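Robotics Field Methods, Handout 5
Notes from our September visit to Florby

For those of you who missed the bus, I'm writing this up while I still remember it! We spent the morning with Rok Halilović, who runs the hand-held gripper demos at Florby, and he let us try everything (brave man).

Part 1: Sorting snacks by hand

You hold the gripper yourself, pick up one snack, move it, let go. The camera on the tool records what the fingers are doing, and each pick becomes one episode. Rok told us their Nosel set has 602 episodes so far, and he'd like a lot more.
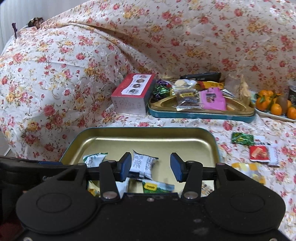
I was terrible at first. I kept closing the fingers before I was properly lined up, and Rok kept saying "slower, slower" until I finally got it. He wants the approach smooth, with a tiny pause before you squeeze. My first good run came after over 50 tries, so please don't feel bad about yours.

Wrappers are a great test, by the way. They're shiny, they crinkle, they overlap, and the crimped edge of a bag gives you something thin to pinch.
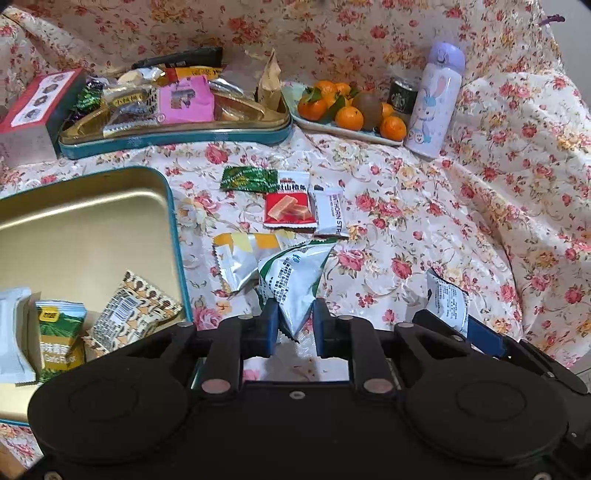 Part 2: Before our next lab

Read Panagiotis Vidmar's notes on grasp labels, up to page 56. Then write me a paragraph on this: if two packets overlap, which one would you pick first, and how would you come at it? Sketches welcome, messy ones too.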